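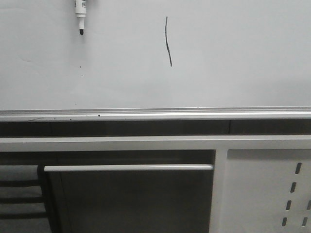

Sustport, 6 Feb 2019

Luvberg opens refurbishing service for classroom and office whiteboards

Luvberg, the Sustport supplier of school and office furniture, today opened a service that cleans, tests and, where needed, resurfaces whiteboards where they hang. The service is open to schools, libraries, clinics and small offices within the Sustport delivery area. Orders are being taken now.

The company has sold boards and the cabinets that go under them for 20 years. Most calls it gets about older boards have to do with ghosting, the gray haze left by ink that has not been fully wiped away. Many of those boards are still sound. The surface has picked up residue from markers and from the wrong cleaners, and a proper cleaning brings it back. Others have lost their coating and need a new writing film.

"People were ordering new boards when the old one only needed an afternoon of work," said Saoirse Ó Briain, who manages the service. "Taking a board off the wall means patching and painting too, and a school can't always fit that in before the next term."

What the service includes

A Luvberg fitter visits the site and looks at the board, the tray and the fixings. The board is washed with a mild cleaner, rinsed and left to dry. Old ink that stays behind is treated a second time. The marker tray is brushed out and wiped, as dust from dry ink collects in the channel and gets carried back onto the board with the eraser.

The fitter then does a writing test. Single lines are drawn with a black dry-erase marker from the top of the board toward the middle, left for a set time and wiped with a dry cloth. A thin line shows skips and drag more clearly than a block of writing does. If the line comes off clean, the board is passed.

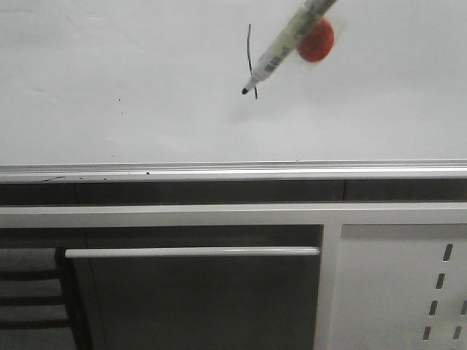
Peadar Ó Dubhghaill had expected to be told to buy new boards and said the test settled it for him: two of his wiped clean, one did not, and he paid for film on that one only. He added that he would have liked the visit to be shorter, and that the cleaner had a smell that stayed in the room until the next morning.

Luvberg has since changed to a low-odor cleaner for all indoor visits. The length of a visit depends on the size of the board and on how much old ink is left on it. A single classroom board takes up to 4 hours, including the time the test lines are left standing.

Boards that fail the test can be covered with Jindell, a matte white writing film that Luvberg cuts to size in its own workshop. The film is fitted over the old surface, and the tray stays in place. It is available in white and in pale gray. The pale gray is meant for rooms with strong overhead lights, where glare can make a board hard to read from the side.

Trial in local schools

The service was tried out through December at six schools. Fitters cleaned and tested 111 boards, including boards mounted over built-in cabinets, where the space under the tray is narrow and hard to reach. A thin brush was added to the fitters' kit after the first visits for that purpose.

Teachers were also given a one-page care sheet. It advises them to use dry-erase markers only, to wipe the board at the end of each day, to keep caps on markers when they are not in use, and to leave spray polish and scouring pads in the closet. The sheet comes with every visit and can be picked up at the Luvberg counter at no cost.

Ordering

Visits can be booked by phone or at the counter. Customers should have the width and height of each board ready, along with the type of wall it hangs on. Film orders are measured again on site before cutting. Evening visits are offered to schools during term.

Press contact: Freya Marsden, Luvberg, Sustport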